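Trollisis opens its Haworth demonstration room and starts a household handling collection

Haworth, 2024-02-15

Hi, I'm Reshma Khumalo, and I run data collection at Trollisis. Our communications person asked me for two stiff paragraphs and a quote, and I asked if I could just write the whole thing myself (thank you for saying yes!). So here's our news: we've started recording our first big set of household handling examples, and we're doing it at our new room in Haworth.

The set is called Inlow. When it's finished it will hold 1,000 recorded demonstrations of small, ordinary jobs, the kind you do at home while thinking about dinner. We have 531 in the bag already, and 169 of those are hanger tasks, which I'm a little too proud of. A person does the job with a gripper in each hand, we record the motion, and the learning system gets to study how a human went about it. 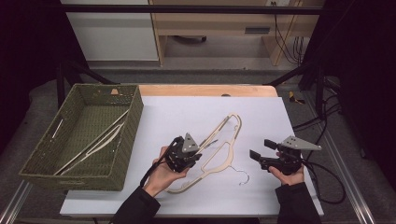 I get asked a lot why we bother with hangers when everyone wants to see a machine fold a shirt. Well, have you ever watched someone pick up a hanger? It's thin, it's an awkward shape, the hook swings around wherever it likes, and two of them together will tangle given half a chance. If a system can learn to sort that out, I'll feel much better about giving it a shirt. We also want the messy tries, so our demonstrators are told to work at their own speed and keep going after a fumble. A slip and a recovery stay in the set, labeled as exactly that.

Kenta Yokoyama built the labeling tool and has been very patient with my requests for new buttons. "Reshma wanted a tag for second thoughts, where a person reaches for something and changes their mind," Kenta says. "I thought she was kidding. We use it every day now."

Our partner for the first round is Ternilby, who will train on an early batch of 100 demonstrations and tell us where the gaps are. I expect a long list! We'll use it to choose the next tasks, and I'm lobbying hard for jar lids and tangled charging cords.

In March we'll open the Haworth room to visitors from schools and small research teams. You can try the grippers yourself, and fair warning, your first few grabs will feel like eating soup with mittens on. Sessions are free but you do need to book, so write to the front desk at Trollisis with your group size and a couple of dates that suit you. Press visits go through the same desk. Please ask for me, I like showing people around.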